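8 min read

4. Rooting fig cuttings on an unheated porch

4.1 What I was after

Most of the advice I grew up with says a fig cutting wants warmth at the bottom and cool air at the top, and that without a heat mat you may as well not bother. I've rooted figs both ways for years and never kept proper notes, so for this part of the study I finally did. The main comparison was between cuttings on a heat mat set to 20 °C and cuttings left on the glassed-in porch of the Hadberg garden, where the temperature does whatever it likes. Everything else I tried to hold steady: same mix, same pots, same watering can (a dented one with a very slow rose that I've come to love for this job).

The two varieties were Zurnis and Selus. Zurnis is a stout, stubby thing with short gaps between the buds, and the wood is thick even on young plants. Selus is leggier. Its shoots are thin and a bit soft at the tips, and I cut those tips off and composted them before anything went into a pot. All the wood came from stock plants at the Mladenović nursery, taken while fully dormant and wrapped in damp newspaper for the trip home. I ended up with 589 usable cuttings, far more than I had planned on, and for a while there wasn't a flat surface in my house without a fig stick on it.

4.2 Preparing the wood

I cut each piece just under a bud at the bottom and a finger's width over a bud at the top. The top cut was slanted, mostly out of habit – it tells me which end is up when I'm tired. Half of each variety got a light scrape down one side of the lower end, enough to show green, and the other half went in as they were. I used no rooting powder on any of them. I know plenty of growers swear by it, but I had three different tubs in the shed of three different ages and didn't trust any of them to behave alike.

The mix was coarse perlite and sieved bark with a little old potting soil. I wet it the evening before, then squeezed a handful. If water ran out between my fingers, I spread the batch on a tarp and let it sit until it didn't. Figs rot so easily at this stage, and nearly every cutting I've lost over the years was lost to a soggy pot.
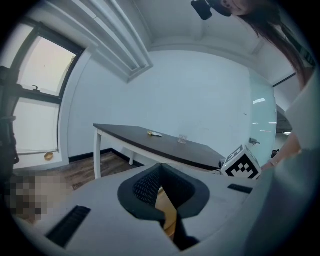

Figure 1. White hand-held gripper, close view, with the black-rimmed opening at the center.

Pots were tall and narrow. I like these much better than the usual squat ones for figs, and the reason is plain once you've watched a few in clear plastic: the first roots go sideways for a bit, hit the wall, and head straight down. In a squat pot they hit bottom early and start circling, and then you have to tease them apart at potting-on time, when they snap like raw noodles.

4.3 Care and checking

Watering was by weight, in the sense that I picked each pot up and decided. I did try a moisture meter for the first stretch. In a mix this open it gave me one reading at the top and a completely different one an inch over, so I put it back in the drawer. The heated pots needed water a good deal more often than the porch pots, and this turned out to matter later on, when I was trying to work out why the two groups lost cuttings at different times.

I checked for roots after about 20 days, first by looking at the clear pots and then by giving the rest the gentlest possible tug. I don't love the tug test. Some of the young roots surely broke, and if I did this again I'd use clear pots throughout and leave everything alone. Still, it was the same tug for every group (my own hand, same thumb and finger), so whatever harm it did should be spread fairly evenly.

Leaves fooled me more than once. A fig cutting will push out a perfectly lovely set of leaves on stored energy with not one root underneath, and the heated Selus did this all over the bench. They looked like the winners for weeks! Then a run of bright afternoons came along and the whole lot drooped. Porch cuttings were slower to leaf, and when they did there was usually something going on below.

4.4 What happened

The heated cuttings rooted first, in both varieties, and nobody who has used a mat will be surprised at that. The gap was wide early on and then shrank. By the end of the trial the porch Zurnis had caught up with the heated Zurnis to the point where I couldn't have sorted them by eye with the labels pulled. Selus was a different story. The porch plants that made it were sturdy, but a fair share of the thinnest pieces dried from the top down before they ever rooted, and I'd put that down to the wood being skinny to begin with. 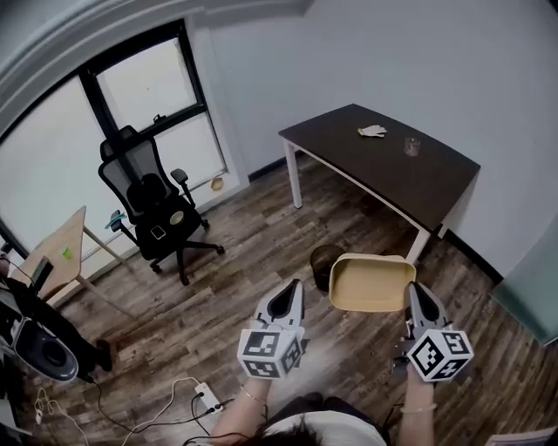
Figure 2. Two hand-held grippers and a beige tray above a dark brown wood-grain floor.

Scraping helped on the mat and did very little on the porch. My guess is that the wound wants to be warm to callus quickly, and in the cold it just sits there as an open door for mold. I did see gray fuzz on a few of the scraped porch cuttings, always right at the scrape. A wipe with a dry cloth and more air between pots cleared it up on the ones I caught in time.

Losses came early on the porch and late on the mat. The porch ones mostly failed before leafing, so they took up space and little else. The heated ones failed after leafing, once I'd spent weeks fussing over them, and I'll admit that colors how I feel about the two methods. I've tried to keep it out of the scoring.

4.5 Things I'd do differently

I should have sorted the wood by thickness before dividing it between the mat and the porch. I shuffled it instead, as fairly as I could, but thickness clearly mattered so much for Selus that it deserved its own column in the notebook. I'd also like to see the porch method tried somewhere with harder frosts than Hadberg gets. On the coldest nights I threw an old bedspread over the pots, and I can't say how they'd have done without it.

The other loose end is hardening off. The porch plants went outside with hardly a pause, and the heated ones sulked and dropped leaves, then put on new growth through August. I didn't measure any of that growth, so it stays out of the tables in the next section, where I go through rooting by variety and by treatment.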